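09/08/2020
Studio notebook, Room B

Mix prep for the Steddale live session, plus the tape transfers for Satia. Started at nine, monitors on for half an hour before I touched anything. Both power amps are fine again after the fuse swap.

Drive with the Steddale multitracks copied to the main machine and to the backup. Checksums match. Session opened at 48k, which is what the sheet says. 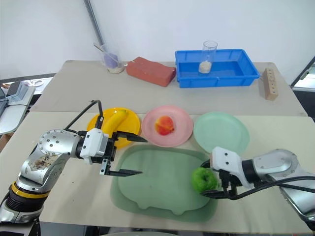
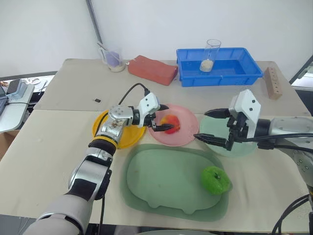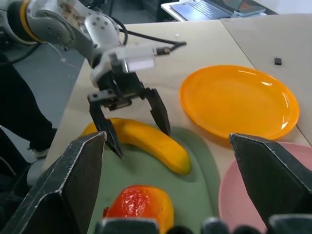 Steddale, song 1 ("Dollwood"). Kick has two mics and they don't agree. Flipped polarity on the outside one and the low end came back, then nudged it earlier until the click lined up. Left the nudge printed as a new track, original muted underneath and colored gray. Please don't delete the gray ones.

Snare bottom is mostly hi-hat. Gated it, didn't like it, took the gate off and just turned it down. High-pass at 92 Hz on both guitars and the piano. Bass left alone except for a little compression, slow attack, 3 dB on the loudest notes.

Vocal is good from the second verse on. First verse she is off the mic and the room gets loud. Tried the take from the afternoon run-through for those lines. Tempo is close enough to drop in for two of them, the third rushes. Waqas Khokhar listened from the couch and preferred the original, room and all. I'm leaving both in the playlist and will ask the band.

Song 2. Someone hit the piano mic stand right before the bridge. The thump is on every open mic. Cut it from the piano with a short fade, and it's still in the overheads but the cymbal swell hides most of it. If anyone complains, there is a clean bar after the first chorus that could be copied over.

Song 3 not touched.

Satia tapes. Two quarter-inch reels, both baked in April, so they should still be all right. Cleaned the heads and guides, demagnetized, lined up to the tones on reel one. 1,000 Hz tone reads level on both channels. At 10k the right channel was down 2 dB, adjusted azimuth and got most of it back. Reel two has no tones, so I used the settings from reel one and then went by ear on the tambourine.

Reel one transferred in a single pass, no shedding on the heads when I checked after. Reel two has a splice that let go a few minutes in. Redid it with new splicing tape, rewound by hand past that point, started again. The join plays through without a bump. There are two more old splices near the tail that look dry. They held, but I would redo them before anyone plays the reel again.

The box for reel two says five songs. I hear six. The last one is unlisted, just voice and acoustic guitar, and it stops partway through the second chorus. Transferred it anyway and named the file "untitled end of reel." Abbasi is handling the credits for the reissue and will want to know, so I sent a short email with a rough MP3.

Also from Abbasi: the label now wants 500 vinyl copies as well as the digital release. That means a separate master with the sides split after track four, and less top on the vocal. The esses on the second track are sharp enough to cause trouble at the cutting end. I'll do the de-essing by hand on that one, clip gain only.

Gear notes
Channel 11 on the desk crackles when the pan is moved. Sprayed it, better, not gone. Use 12.
Left headphone amp output 3 drops out if the cable is pulled. Taped a note on it.
Almost out of leader tape and splicing tabs.
The long XLR with the green collar is intermittent at the male end. Hanging on the repair hook.

Next time
Song 3, then rough mixes of all three to the band.
Redo the dry splices on Satia reel two.
Vinyl side lengths to Abbasi.
Print stems for "Dollwood" once the first verse question is answered.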